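Starnia project, dishwasher loading study
Minutes of the August progress meeting

Attending: Evaristo Cattaneo (chair), Ettore Martinelli (minutes), Antoniuk team by phone
Start: 2 pm

Item 1. Minutes of the last meeting
Agreed without changes.

Item 2. Training data
Ettore reported that 200 demonstrations of loading have been recorded by operators. He has thrown out 34 where the operator stopped part way. The wrist views will stay in the training set. Evaristo asked that white crockery be kept in, as its edges are hard to pick out under strong light.
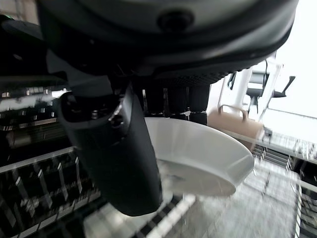
Why are the abandoned demonstrations left out of training?
The policy copies whatever it is shown, and in earlier tests it learned to pause over the rack and wait. Ettore will keep the files in case they are of use for a separate study of failures.

Item 3. Comparison of the two policies
The Omero policy, which plans a short run of movements at a time, was compared with the older single-step one. Each was given 60 trials from the same starting positions. Omero did better with bowls. With mugs there was little between them, and most of the failures came at the moment of release. Evaristo does not want the mug result written up until the release has been looked at again.

For mugs, the head view gives the position over the rack and the wrist view is used for the grip on the handle. 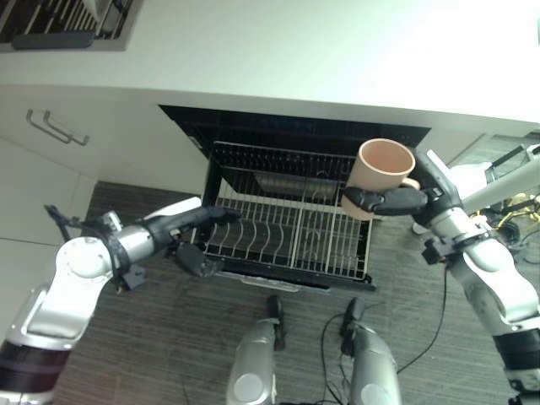

How is a successful trial defined?
The item must be let go and stay where it was put once the arm has moved away. An item that tips over afterwards is scored as a failure, even if it is still in the rack.

The Antoniuk team asked whether scoring could be done by someone who does not know which policy was running. Agreed. Ettore to arrange.

Item 4. Arm positions between trials
Both arms should go back to the agreed rest position before a trial is started. Ettore said the logs show small differences in the left wrist angle, and he would like a check added to the start-up script. Evaristo agreed, provided it does not slow the sessions down.

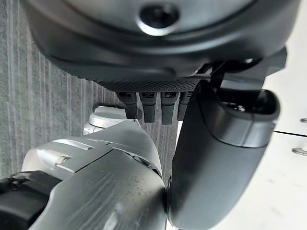

Item 5. Actions
Ettore: blind scoring, start-up check, repeat of the mug trials.
Evaristo: draft of the methods section, to go to Vorneck for comment.
Antoniuk team: send their own scoring sheet.

Item 6. Any other business
The shared drive is nearly full. Old logs to be moved by Ettore.

Meeting closed at 3.15 pm.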